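Meeting Room 2, Bramton Office: Table and Small Frames

Gallery notes compiled by Ryan Wainwright

This page covers the round table in Meeting Room 2 and the small framed prints that are kept with it. It sits alongside the galleries for the front counter and the kitchen. The notes are brief and are meant for whoever sets the room up after us, so dimensions and finishes are given where we have them and left out where we don't.

The room was refitted in October. The table came across from the Dradasville office with the rest of the small furniture; the chairs were already in Bramton. Floor area did not change. The main differences are the orientation of the table and the decision to keep one or two small objects on it between bookings.

1. Table and frame, near side

The top is round, in a pale yellow-orange wood, and stands on the plank floor without a rug. A black mesh office chair is kept close by, with a white chair on the opposite side.
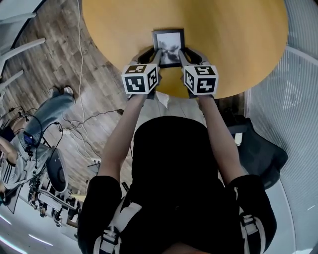
Frames of this size are handled by the two vertical sides. Pressure on the face leaves marks on the glazing, and pressure on the top rail alone tends to rack the corners over time. When a frame is being squared up on the table, move it with both sides held and set it down before letting go of either one. Sliding it across the top is discouraged: the lower rail will pick up any grit on the timber and drag it through the finish.

The prints are black and white throughout. Evaristo Bianchini chose them from the Kedis set, which runs to 40 prints in total, and had the frames made up in one black profile so that any print can go in any room. The profile is narrow. In this room the total frame height is 210 mm, which clears the sightline of a seated person without trouble.

Cleaning is with a dry microfibre cloth. If a damp cloth is needed, wet the cloth and never the glazing, as liquid will travel under the rail and stain the mount. The timber takes the same cloth, wrung out, wiped with the grain and dried straight after. No spray polish on either.

2. Frame upright, window blinds beyond

Horizontal slats in light grey cover the window on this side. The small black box with the silver clasp stays on the table, and the side table against the white wall holds a small bottle.

The blinds are the reason the frame's position was reviewed. Glazing on a small print will reflect whatever is bright, and a change of a few degrees in the slats is usually enough to shift the reflection off the image. Adjust the slats first. Moving the frame is the second option and turning the table is the last — it is heavier than it looks and the feet mark the boards.

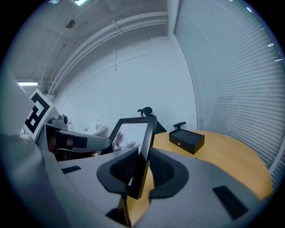 Frames may be displayed upright or leaned back slightly. We settled on a small backward lean after trying both, mainly for stability when somebody bumps the table. The distance from the table edge to the lower rail should be no less than 50 mm. Closer than that and sleeves catch it.

The box is to be kept shut and left on the same side of the table as the blinds. It has been moved to the shelf in the corridor twice and came back both times with the clasp bent a little further out of line. Evaristo has straightened it. A replacement clasp in the same size can be had from Santoro, though the minimum order is more than we need.

Still to be done in this room: felt pads for the table feet, a spare sheet of glazing for the cupboard, and a label on the underside of the tabletop giving its origin as Dradasville. Corrections to these notes can be left with Ryan at the Bramton front counter. The corridor shelves will be added to the gallery once the last of the brackets are up and the colour of the end panels has been decided.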